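Posted in November, 11:42 pm
By Jintana Siriwan

Chutima Jitpraphai wrote:

> Before I drive over with more hardware, what is the state of the
> sorting cell? Last I heard the right arm was dropping every other
> nut and you were blaming the floor. Also, did you ever switch to
> the Jorkari firmware, or are we still on the one that forgets where
> home is?
>
> And please tell me we are not still using my good parts box.

Taking these in order of how much they embarrass me.

We are still using your good parts box. I bought a cheaper one and the lid wouldn't stay down flat when opened, so every time an arm came across at low height it clipped the corner and launched the contents. Yours lies down like a well-trained dog. You'll get it back when the Praselum build is done, by which point it may qualify as an antique.

Firmware: yes, Jorkari, on both arms, and home is now where home is. The price is that the gripper scale changed. Closed used to be 716 and is now 775, and I found this out by running the old script and listening to a motor complain. If you have any of your own routines saved from the summer, please fix that number before you run them here. I've put a comment at the top of the shared config in capital letters, so I expect it to be ignored.

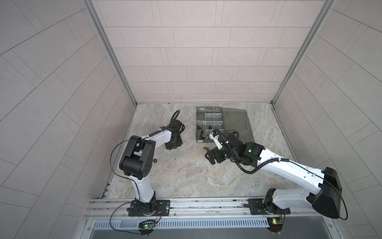

As for the nuts, I was blaming the floor and I stand by it. That marbled stuff looked very classy in the store. It has gray veins and a few scattered dark specks, and the detector has proposed marriage to most of them. Over one long evening it logged 1,482 picks, a depressing share of which were attempts to lift the pattern off the floor. I raised the confidence cutoff and it got better, then it started ignoring the black nuts too. The brass pieces it finds every time. If anyone on the list has a roll of plain matte mat in a dull color, I'll trade for it. I have tile left over from the walls, if that tempts you.

The dropping is a separate problem. I swapped the finger pads on the right gripper and went down to 4 mm of overtravel, and the nuts now stay put until the wrist turns. Then they leave. I suspect the pads are too hard. Srisuk sells a softer kind but wants me to buy a bag big enough to outlive me, so if two or three people want to split one, speak up.

So, to answer what you asked: bring the hardware, but leave the washers at home. I'm not ready for washers.

Jintana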